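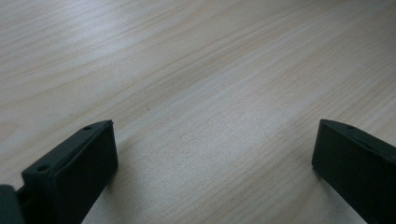 The visibility of wood grain is usually treated as a fixed property of a table, which is decided when the boards are selected in the workshop. Our observations in the reading rooms at Zadodholm do not fully agree with this view. The same top can look rich in pattern to one reader and almost plain to another one who sits at the opposite side. On the pale top in Figure 3, the fine lines of the grain run diagonally and in places they bend in long arcs, but toward the center and the right side the light reflects from the smooth finish and the lines become faint, nearly creamy white. We call such an area a "washed patch" in the rest of the paper. The term was proposed by Tomoyo Kikuchi during the first inspection and it was easy to understand for all persons who rated the tables.

### 4.2 Washed patches and the judgment of grain

The study included 16 tables in three rooms. All of them have a light wooden top, and all were delivered by the same supplier, Fultano, although not in the same year. The older tables were refinished by the Jurić workshop before our work began. We did not have access to the records of the workshop, and for this reason we can not say exactly which product was applied on each top. We only separate the tops into "smooth" and "open", according to how the surface feels under the hand. In a smooth top the fingertip does not find the grain. In an open top it can be felt a little, mostly when one moves across the lines.

Raters were readers who already used the rooms. Each was asked to sit down as usual, to look at the table for a short time, and to mark on a paper sheet how strong the grain appeared in the left, the middle and the right part of the top. The scale went from 1 (I see no grain) to 6 (the grain is very clear). The rater also drew the border of any area which looked lighter than the rest. We collected 128 complete sheets. Sheets on which only one part was marked were put aside and are not used here.

The first result is simple. Where a rater drew a washed patch, the grain inside it was given a lower mark than the grain outside it, and this was the case in all three rooms. The difference was larger on the smooth tops. On the open tops, many raters did not draw any patch, or they drew it with a broken line and wrote a remark such as "maybe here" next to it.

The second result was less expected by us. The direction of the lines had an influence on where the border of the patch was drawn. When the lines ran toward the window, raters tended to draw a long and narrow patch, as if the light followed the wood. When the lines crossed the direction of the light, the patch was drawn shorter and more round. Harsh Thakur, who compared the sheets without knowing the position of the windows, sorted them into the same two groups. We do not think that the reflection itself had such different shapes in every case. It is possible that the eye continues a line for some distance after it is no more clearly visible, and that the border is therefore placed too far along the grain.

Curved grain made the task more difficult. A darker band which bends in a wide curve, as in the upper left part of Figure 3, attracts attention, and several raters used this kind of band as a landmark when they described the rest of the top. On tables with a strong band, the areas far from it received low marks also when no patch was drawn there. It follows that a low mark alone is not enough to show that light has hidden the grain. It can also mean that the grain is simply weaker than its neighbor. In the analysis we therefore accept a washed patch only if the border was drawn and the mark inside it was low.

### 4.3 Streaks and the color of the top

Pale wood is seldom of one color. The tops in the study have a ground tone between beige and a grayish white, with tan or light brown streaks in it. Raters were not asked about color, but a good part of them wrote about it in the free space of the sheet. The words "gray" and "dusty" appeared for tops which had been cleaned on the same morning. In the evening, under the ceiling lamps, the same tops were called "warm" or "yellow". Catherine Geddes repeated the inspection in March with the lamps switched off and found the warm impression to be much weaker.

The streaks remained visible for longer than the fine lines. At the border of a washed patch the fine lines were lost first, and a streak of light brown could often be followed a little way into the bright area. This is of practical use. If a top must be placed close to a window, boards with some streaks will keep more of their wooden character than boards which have only fine, closely spaced lines.

### 4.4 Limits of the observations

The position of the chairs was not controlled. Readers moved them, and the height of the eye above the table was different from person to person. A small change of this height moves the reflection over the top, so the borders drawn by two raters can not be compared point by point. We compared only the general shape and the side of the table where the patch was drawn.

We also did not measure the gloss of the tops with an instrument. Bradley Tapley has begun such measurements on the smooth tops in the largest room, and they will be reported separately.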